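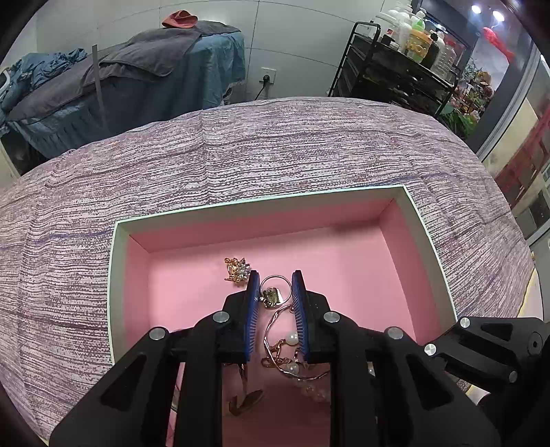

Monadmont Robotics Club
Hand-Held Gripper Checklist, Jewelry Sorting Project
Fill in before the first recording of the session. Wednesday group uses the same sheet.

1. Pivot pins seated, none backing out
OK. Check again at the break.

2. Finger pads glued flat, ribs clean
OK on the left. Right pad lifting slightly at the tip. Reglued, left for 32 minutes, holds now.

3. Fingertips meet evenly when closed
OK.

4. Linkage arms move freely, no rubbing
Stiff on the first few squeezes. One drop of oil, wiped off.

5. Pinch points explained to new members
Done. Keep your other hand out of the arms while someone is squeezing. Hair tied back, sleeves up.

6. Box and tablecloth
Box sits flat. Cloth has fold creases. Smooth it by hand before you start and keep the box off the worst one.

7. Jewelry
Costume pieces only, nothing from home. Look for sharp points and bent clasps. Spiky pieces are picked up with the gripper, not fingers. Chains get tangled with the bangles, so untangle them between runs. Loose beads go in the Lau tin.

8. Cords and outlets
No cord across the walkway. Plug pushed all the way in.

9. Bottles and jars nearby
Lids on. Nothing liquid comes onto the work table.

10. Run count
Target for the Bavbridge meet is 300 picks. Stop after 2 drops in a row and go back to item 3.

Open items
Spare pads: 3 left, order more from Grosten.
Right pad to be looked at again before next session.
Item 4 needs a proper cleaning in May.

Result: pass with comments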